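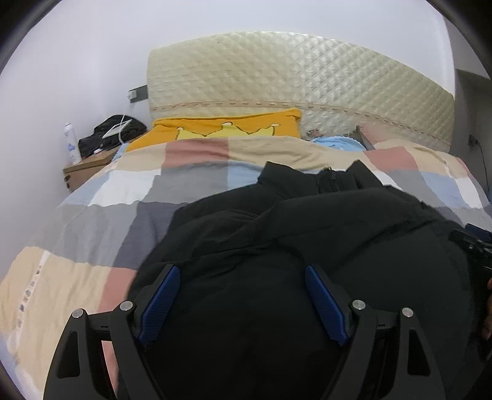
The Four-Star Bed

The hotel group Tremik wants you to know that you will sleep better there. It says so on the key card sleeve, on the elevator wall and on a small tent card by the lamp. At its Raluldale property in April, the claim came with a pillow menu and a surcharge, and I paid the surcharge because it is my job to be annoyed by such things.

Selling sleep is a good business. A room used to be sold on location, breakfast and maybe a pool. Now it's sold on thread count, "cooling" fabrics and blackout drapes, and for the top rooms, a bedtime consultation by phone. Mine lasted four minutes. I was asked whether I sleep on my side.

Zinhle Ngubane spent nine years buying linens for mid-priced hotels before she quit to write about the trade. She laughed when I read her the tent card. "They've got 500 thread count on there? Ask them how they counted," she said. A mill can twist several thin strands into one yarn and then count each strand, she explained, so a 500 sheet and an 800 sheet may feel about the same in your hand, and the 800 may well be the worse one. Her own bed has plain percale on it. She couldn't tell me the number.

I did ask Tremik how it counted. A spokesperson sent back a paragraph about the guest journey.

Then there's the question of whether any of it works. The company points to a survey of its own guests, 111 of them, most of whom reported feeling "more rested" after a stay. More rested than when? People on vacation go to bed without an alarm set. They've also had a glass of wine and nobody has asked them to find a missing shoe. I would feel more rested on a decent couch under those terms.

Bradley Lambert, who manages a 40-year-old independent place called the Mohmand a few miles down the road, has been pitched most of these products. One came from a firm named Skillier, which trains housekeeping staff in something it calls sleep staging -- as far as he could work out, folding the covers back at an angle. He passed. What his guests complain about, he told me, is the ice machine on the second floor and doors that slam at 11 at night. He put felt strips on the door frames. The ice machine is still there, and he's getting quotes.

I stayed a night at the Mohmand too. The mattress was firmer than I like and the curtains let in a stripe of parking lot light. I slept fine, though I'd driven most of the day, so put that down as worth very little.

Tremik plans to bring the pillow menu to the rest of its hotels. There are six choices on it, and the buckwheat one was out of stock when I called down at 10:15 p.m.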